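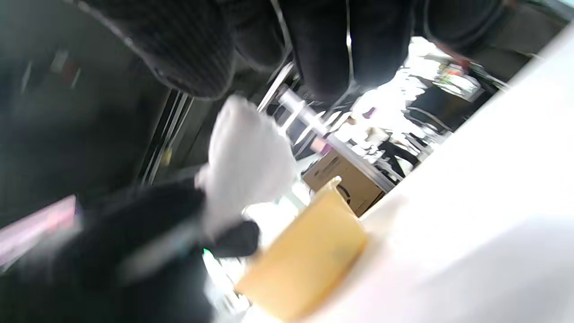

Just get a folding bike and quit complaining about the shuttle, Nazma Saha told me, and after a winter of standing outside Barua station waiting for a bus that may or may not have left early, I did. So this is my review of the Nukholm folder, the one with the small wheels and the three gears. I paid $517 for it with the rear rack and fenders thrown in, all my own money, and I've put 391 miles on it as I write this. Nearly all of those were on the same boring trip: house to Pralora station, train to Barua, Barua to the office, and then the whole thing backward.

A bit about the commute first, since it matters a lot for whether you should buy one of these. My line went to the new timetable last fall and the trains are great now, they really are. Frequent, mostly on time, and the cars are newer. What didn't get any better is everything on either side of the train. The parking lot at Pralora fills up before 7:30 in the morning, and at the other end you get the number 50 bus, which comes when it feels like it and then sits at the long light by the freeway ramp. On a bad day the bus part took me longer than the train part!

OK, the fold. The store guy did it in what felt like one motion, and the first time I tried it at home I pinched my thumb and left a greasy chain print on the hallway wall. Give it a week. You drop the seat post, undo the clamp in the middle, swing the front half around until the magnet catches, and then fold the handlebar down. I can do it now on the platform while the train is pulling in, and I'm not a handy person. The magnet is the weak spot, though. It holds fine if the bike is standing still, but carry it up a flight of stairs and the front wheel starts to wander off on its own. I use an old velcro strap to keep it shut and that fixed it. A bike at this price should come with the strap.

Weight is the other thing everyone asks me. It's heavy. Not so bad that I regret it, but the stairs at Barua are long and the elevator was out for most of March, and I felt it in my shoulder. You can roll it on its little back wheels when it's folded, as long as the floor is smooth. On the bumpy yellow strip along the platform edge it just chatters and tips over, so pick it up for that bit.

On the train it fits in the gap behind the last row of seats, or under the luggage rack if nobody has a suitcase there. At rush hour I stand in the vestibule and hold it between my knees. The rules on my line say a folded bike counts as luggage at any hour, and a full-size one isn't allowed before 9:30, so that alone was worth it to me. Check yours before you buy, because the agency one county over wants folders in a bag (they're pretty strict about it, from what I've heard).

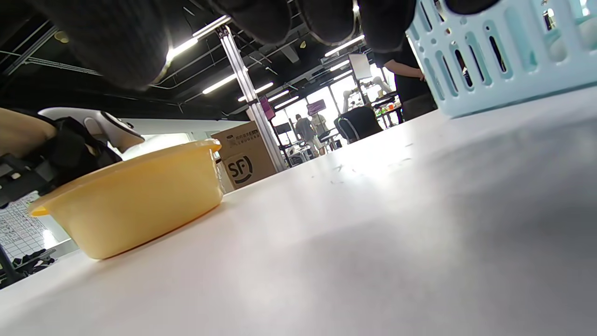 Riding it is better than I expected. Small wheels make the steering twitchy for the first few days and then you stop noticing – I only think about it now when I reach for a water bottle. Three gears are plenty for me because the road from Barua to my office is flat except for the overpass. I take the overpass in first and get passed by people on real bikes, and I've made my peace with that. Potholes are no fun. The city repaved half of the bike lane last summer and left the other half, and you can tell exactly where the money ran out by what your teeth are doing.

Brakes are good. The front one squealed in the rain for a while until I had the pads toed in at the shop, which they did for free. The tires that come with it are thin, and I had one flat, naturally on a morning when I had a 9 o'clock meeting. Getting the rear wheel off is a pain with the internal hub, so I went for tougher tires afterward and haven't had trouble since.

I also looked at the Trelovent before I bought, and a friend let me borrow his for a few rides. It folds smaller, no question, and it's a good bit lighter. It's also more than 1000 dollars, and I'd be scared to leave it anywhere. If your train is really packed, or if you have to carry the bike a long way inside a station, I'd say save up for it. For a ride like mine, with a little carrying at each end, the Nukholm does the job and I still have money left for my monthly pass.

Things I like: the fenders (they work, my pants stay clean), the rack, the bell, and the fact that the seat post goes high enough for my husband, who is a lot taller than me. Things I don't: the magnet, the kickstand that comes loose every couple of weeks, and the plastic pedals. The folding pedal on the left already creaks. I keep meaning to swap them out.

Would I buy it again? Yep. My trip is shorter and I get home in a better mood. I still wish they'd run a decent bus, for the days when it's pouring and for everybody who can't ride, and I've filled out the transit survey to say so. The next round of schedule changes comes in the fall and I'll update this if the 50 gets any better.

Last updated: May

Comments

Jailson Assunção
Same bike, same problem with the magnet. I put a thick rubber band around both wheels and it's been fine. Does your shifter slip between second and third?

Estela Garrido
Thanks for mentioning the bag rule! I transfer between the two lines and got told off about it last month. Any cheap bag will do, they just want the chain covered.

Sugeng Sumampouw
I went for the Trelovent and I love it, but I have four flights of stairs at my end. Wouldn't have spent that much otherwise.

Debashish Marikar
How is it with a backpack on? I'm tall and worried about the handlebar height.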